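Nadura road set, camera comparison

README, work in progress. Last touched in June, will tidy later.

What this is

Forward camera streams from the roadside runs, put together so we could decide which camera stays on the Nadura base. Two candidates: the Bilex (cheap, rolling shutter) and the Pinto (dearer, global shutter, heavier). Same road for both, a long asphalt stretch with trees down the sides. Overcast sky, flat light. Good for comparing noise, bad for anything to do with glare. We still owe it a sunny run.

Stills in this readme are picked from both cameras and not in run order. Don't read a timeline into them.
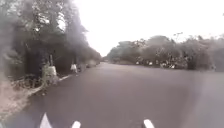 Ott Jõgi: can we please stop scoring sharpness by eye. Half the arguments last time were about taste. Run the edge metric on the kerb or a tree line and paste the number.

Fair. Edge metric is in the tools folder now, see edge_score. Needs a region picked by hand, sorry. Per-frame scores go in scores.csv, one row each, camera name in the first column.

What's in the folder

raw/ streams as recorded, untouched
stills/ exported at full size, no sharpening
calib/ board shots and the lens files, Bilex one was redone after the mount slipped
scores.csv edge scores, 1877 rows
notes.txt mostly Ott's, read before asking

Stills are compressed. If you're after leaf or grass texture go back to raw, the smudging in the exports is not all lens.

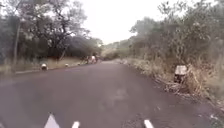

Verge and marker posts, road ahead clear up to the far group.

Labels

Only coarse ones: road, verge, trees, sky, far object. "Far object" is a bucket for anything pale and small at the roadside that the labeller couldn't name. Please don't split it into people and vehicles from a single still, we tried and the two labellers disagreed on most of them. If you need that split, use the stream and step through it.

Robot body parts get their own label, body. The mask in calib/ is a bit tight at the tips, grow it by a few pixels before you use it or the edge score picks up the white body-to-road edge and looks briliant for no reason. 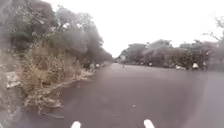

Mask has to be redone if the camera tilt changes, even slightly. Tilt is written in notes.txt per run, except where I forgot. Check the bottom rows of the stills against the mask first, takes a minute.

Controller side

Both cameras go through the Istden board. Exposure is capped at 400 in the config (board's own units, don't ask). With the cap off, the Bilex smears on rough ground. With it on, darker under the trees but usable. Pinto didn't care much either way. Timestamps come from the board, not the camera, so there is around 2 frames of lag on the Bilex that you have to take out before lining it up with the wheel data.

Known problems

Haze and grey patches over part of the view in several stills. Not sorted. Could be the cover, could be focus. Left in on purpose so the scores show it.
Some exports missing the camera name. Will fix.
No night runs, no rain.
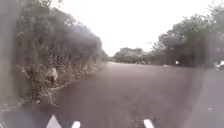

Ott's view is that blurred stills should stay in the set but be flagged, and that neither camera should be picked until the cover has been swapped and the same stretch driven again. He would also like the lens files checked by someone who didn't make them.

Agreed on the flag, column added to scores.csv, half filled in. Cover swap is next. Untill then treat the Pinto as the default and the Bilex as the spare, and keep both mounts on the base.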